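Home Products Pattern Library Specifications News Contact

FOR IMMEDIATE RELEASE

Gratov adds Hollanon botanical pattern to its printed panel line for enclosures and small bays

KASTUNWOOD, December 18, 2023 – Gratov, a manufacturer of printed interior panels, has released Hollanon, a botanical pattern for the walls of framed enclosures, equipment bays and compact work areas. The pattern consists of white line drawings of leaves and fronds on a deep-blue ground, with orange circles distributed across the drawing. It is available to order immediately through the company's Kastunwood office and through existing dealers.

Hollanon is supplied on the same panel stock as the rest of the Gratov line and requires no change to existing mounting hardware. Customers who already have plain Gratov panels installed can replace them individually or as a full set.

Pattern and colour

The Hollanon artwork was drawn for short viewing distances. Most patterned wallcoverings are developed for rooms, where the viewer stands well back and the repeat can be large. In a bench-height enclosure the wall is often within arm's reach, and a large repeat will show only part of a motif on any one panel. The leaves and fronds in Hollanon were therefore redrawn at 40 per cent of the scale used in the company's room-size patterns, with the line weight adjusted separately so that the finer veins still print as continuous strokes.

Three inks are used: the blue ground, the white line and the orange of the circles. The blue is printed as a solid flood coat to the edge of the panel. The white is laid over it in two passes. The orange circles are printed last and are placed independently of the foliage, so a circle may fall beside a leaf or in open ground.

The pattern does not need to be matched from one panel to the next. Lines that reach the edge of a panel are not intended to continue on its neighbour, and installers may set panels in any order. Panels are marked on the reverse with an orientation arrow. Inverting a panel has no effect on fit, although the fronds were drawn to grow upward.

The surface finish is matte. During development, a satin finish was also tested and was withdrawn in November after trial panels showed glare under overhead strip lighting. Customers who require a satin or gloss surface should select another pattern.

Mounting

Panels in the Hollanon pattern mount to framing made from aluminum extrusion using the Chin edge clip, introduced with the previous series. The clip seats in the slot of the extrusion and holds the panel along its edge without drilling. Each clip is released with a flat screwdriver. Panels can also be screwed through the face where the frame has no accessible slot, in which case holes should be drilled from the printed side with a backing block behind the panel.

A gap of 2 mm should be left at each vertical joint. Corner joints may be butted or left open. Gratov does not supply a corner trim in the Hollanon blue, but the existing dark trim is a close match under most lighting.

Where panels are cut on site, the company recommends a fine-toothed blade with the printed face up on a table saw and face down for a hand-held circular saw. Cut edges will show the white core. They can be left as they are, or touched in with the edge pen included in each carton.

Floor and base colours

Gratov tested the pattern against its standard range of base sheets. Pale floors gave the clearest separation between wall and work surface, and the company's specification sheet now lists warm white and pale pink as the recommended pairings. Dark grey is not recommended in small enclosures, where it was found to reduce the visible contrast at the foot of the wall. Base sheets are ordered separately and are not included in panel sets. 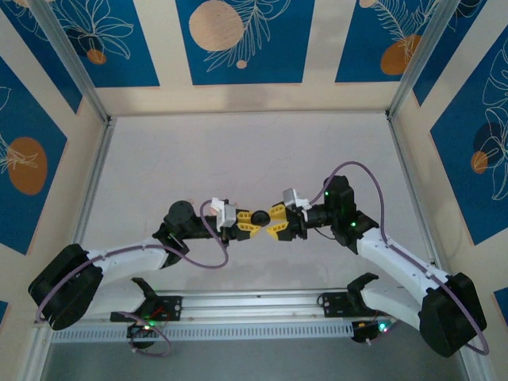
Deep-blue panels with white leaf and frond line work and orange circles, above a pale floor. Aluminum extrusion posts stand at the upper corners.

Care

Panels should be wiped with a damp cloth and mild dish soap. Solvent cleaners, including acetone and lacquer thinner, will soften the white ink and are not covered under warranty. Adhesive tape may be used on the printed face for short periods. Tape left in place for more than 17 days may lift the orange ink when removed, particularly near a heat source.

Cartons should be stored flat. Panels that have been stored on edge and have taken a bow can usually be recovered by laying them face down on a level surface under even weight before installation.

Availability and ordering

Hollanon is sold in single panels and in sets. Standard sizes ship from Kastunwood within 18 business days of a confirmed order. Custom widths are accepted on full-set orders only and require a dimensioned drawing showing the position of posts and any cable openings. Openings cut at the factory are supplied with sealed edges.

Printed samples are available at no charge to dealers and to commercial customers with an open account. Samples are cut from production stock and may show any portion of the pattern, so a sample without an orange circle should not be taken as a printing fault. Customers who need to confirm the colour of the circles should ask for this when placing the request.

Orders placed for the earlier fern pattern will be filled from remaining inventory. That pattern will not be reprinted. Single replacement panels will be offered while quantities last, and customers with partial installations are advised to confirm their requirements before the spring catalogue is issued.

About Gratov

Gratov designs and prints wall panels, base sheets and trim for enclosures, display cases and small fitted interiors. Design, printing and cutting are carried out in Kastunwood. The company sells directly to commercial customers and through a network of independent dealers.

Media and sample requests: contact the Gratov office in Kastunwood, attention Pattern Library, quoting "Hollanon".

– 30 –

© 2023 Gratov. All rights reserved. | Terms of sale | Contact us | Back to top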